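Pipe fitting (wye)

A wye is a pipe fitting with three openings, named for its resemblance to the letter Y. It joins two lines into one or divides one line into two, with the branch leaving the main body at an angle. Wyes are used in household drains, garden watering, dust collection, and low-pressure air systems. Most are molded in plastic; older ones were cast in iron or brass.

Parts

The straight section of a wye is called the run and the angled section is called the branch. An opening that receives a pipe or hose is a socket, and one made to go inside another part is a spigot. An opening that is not in use is closed with a cap or plug, which may be glued, threaded, or simply pushed on. Caps are often molded in a different color from the body so that a closed branch is easy to find later. 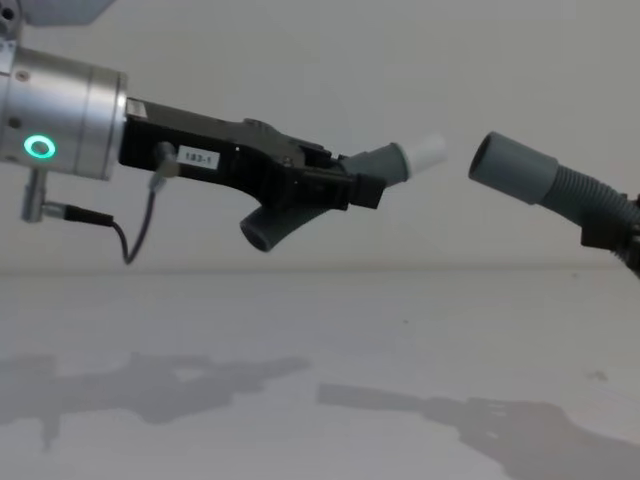
The angle between run and branch is usually 45 degrees. A tee, by comparison, has its branch at a right angle, and solids in a drain line are more likely to catch there. For this reason many plumbers prefer a wye wherever a horizontal drain is joined by another.

Joining to hose

Flexible hose is pushed over a spigot or into a socket and held by friction, a clamp, or a threaded collar. The hose end should be cut square. A slanted cut leaves part of the joint unsupported — a common source of leaks.

Related curved pieces

Short curved tubes are used where a line has to change direction without dividing. A gentle curve slows the flow less than a sharp elbow does, but it takes up more room. 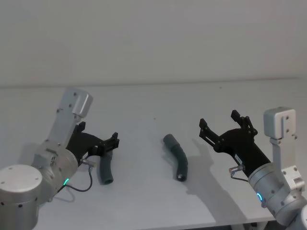
Curved pieces may be rigid or flexible. Ribbed walls help a flexible tube bend without collapsing, although ribs on the inside surface collect dirt and make cleaning harder.

Manufacture

Plastic wyes are normally injection molded. The Hoekstra works began casting iron wyes in 1948 and later changed to plastic. Its Lusik line, sold through Vostia, includes a push-fit wye with a length of 300 mm, listed in the catalog as part 2585.

See also: Elbow, Tee, Hose coupling, Drain cleanout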